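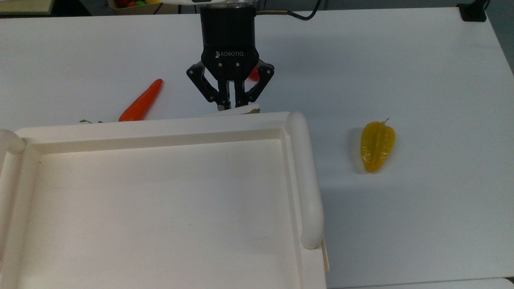 Communiqué on the Events at Tovar Crossing

The Ministry of Defence of Usside advises that the garrison at Tovar Crossing came under fire shortly before dawn on 22 September 2020. The attackers approached along the river road from Clelance and withdrew in the same direction.

The Ministry regrets the loss of two soldiers. It is able to report that 13 attackers were killed and that order was restored by breakfast.

The Ministry has received a letter from the postmistress at Evaline, who states that she heard the shelling from her kitchen and that it went on until noon. The letter has been filed.

A second communiqué is issued to correct the first. Order was restored by noon. The number of soldiers lost is 40. The number of attackers remains 13, that figure having already been printed.

Families who have travelled to Evaline to await news are asked to return home. The school hall is required for other purposes, and the blankets lent to them in December must be handed in at the door.

The Ministry has been asked to describe those other purposes. It declines to do so. The postmistress has written again, enclosing a list of names in her own handwriting, and a clerk of this office has been directed to type it out in full, with the honorifics in their correct form.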